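Folding: is the method worth the bother?

Every winter this newsletter gets asked about folding, and every winter I dodge it. This year Ese Adeyemi sent me the Altatby leaflet with three paragraphs underlined, so I suppose it's my turn.

If you haven't come across it, Altatby is a way of folding household cloths - tea towels, napkins, muslins, flannels - that promises a drawer where everything stands upright and you never have to rummage. The leaflet runs to 46 steps. I have put up shelves with fewer. Most of those steps are about smoothing, and quite a lot of the smoothing comes before you're allowed to make a fold at all.

The first instruction is to lay the cloth flat on a hard, smooth surface. Fair enough. A bed is hopeless for this, as anyone who has tried to square up a napkin on a duvet will know, and a worktop or a table does the job perfectly well. You don't need the Bromodel folding board, whatever the advert says. It's a flat thing to put on top of the flat thing you already own.
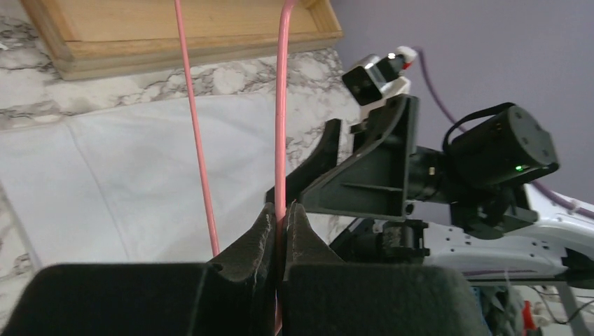 My first real quarrel is with the creases. The leaflet says to "release" every one with the side of the hand, working from the middle outwards. I did this with a plain white cloth for longer than I'd like to admit, and the big crease came straight back as soon as I let go. A crease that has been ironed in, or slept in at the bottom of a basket, isn't going anywhere without steam. You can stroke it all evening. Danjuma Ibrahim, who lent me his iron after reading a draft of this, says I have the wrong sort of cloth. Perhaps. It's the sort most of us have.

Then there is the business of corners. Altatby wants them matched exactly, and takes it for granted that your cloth is square. Mine aren't. After a few years in the wash hardly any cotton is, and if you match the corners you get a bulge in the middle. If you smooth the bulge away, the corners drift. Pick whichever annoys you less. I go for a flat middle and let the edges wander.

Thin fabric is harder again. It puckers at the corner you've just picked up, it clings to your sleeve, and it shows every wobble. The leaflet suggests a second person.

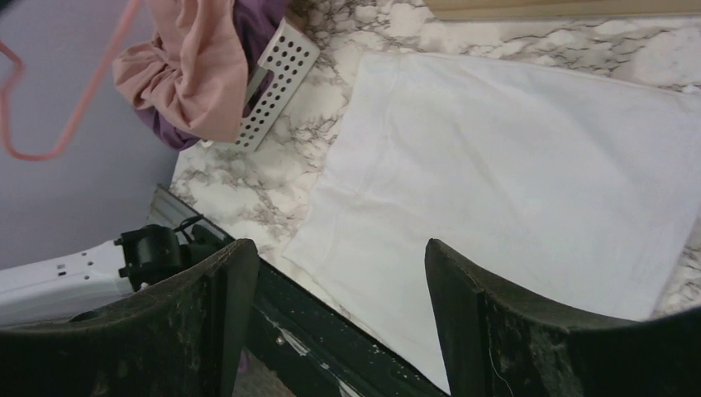
I will give the method some credit. Folding in thirds lengthways, then in half, then in half again does make a neat little block, and the block does stand up if the drawer is shallow and fairly full. In a half-empty drawer it flops over by teatime. The Ziko dividers are meant to cure that, but a shoebox lid cut down to size worked as well for me and cost nothing.

So, for Ese and the others who asked: use the thirds, skip the stroking, and leave the board in the shop. Fitted sheets will have to wait. The Idahosa people claim to have cracked those too, and I've asked them for a copy of their instructions, so if you have a fitted sheet you've given up on, keep hold of it until I've had a go.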